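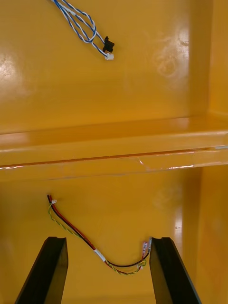
Blue-and-white twisted lead against the yellow interior, black and white ends hanging free.

Trallemach enclosure, yellow, gloss finish
Review by Rok Shehu

I bought this in October to house a small controller in my garage. It cost 160, plus 21 for shipping from Stusville.

The bright interior is the best part. Wires are easy to trace against it, even under one bulb. The ledge across the middle gives you a place to rest parts while you work.

The gloss is less practical. It throws glare back at you and shows smudges. There's also a pale, jagged mark along the seam on the right half of the ledge. I emailed the seller and haven't heard back.

I'd like a clip or two on the upper panel for loose wiring. I'll add stick-on ones.

Four stars. A matte version would get five.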